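Print this thread | E-mail this thread
Reading time: 2 min

drurndale80
Ran the Zuccaro fingers against our old Grirkwood pair in March, 17 picks each on soft stuff. Zuccaro won easily!
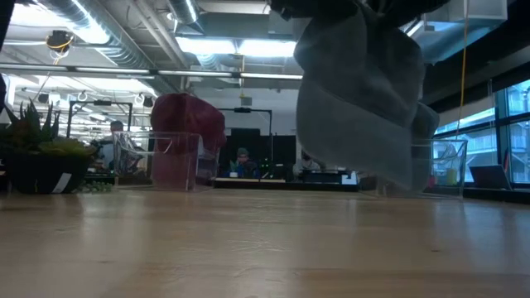
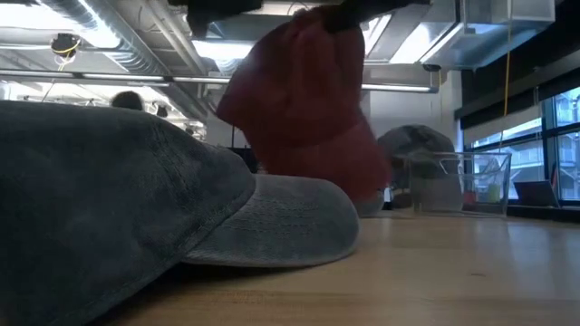
Grip force is what I'd fight over - I left it at 80 and never touched it. Caps have stitching and a stiff brim to bite on, but a big cloth like the gray one just hangs in folds and swings, so I'd go slower with those.

knotty7
Disagree, speed isn't your problem. Softer pads are. My Grirkwoods do fine with them.

drurndale80
On towels maybe (I've seen your towels). Not on caps.

knotty7
Fair - try 100 though.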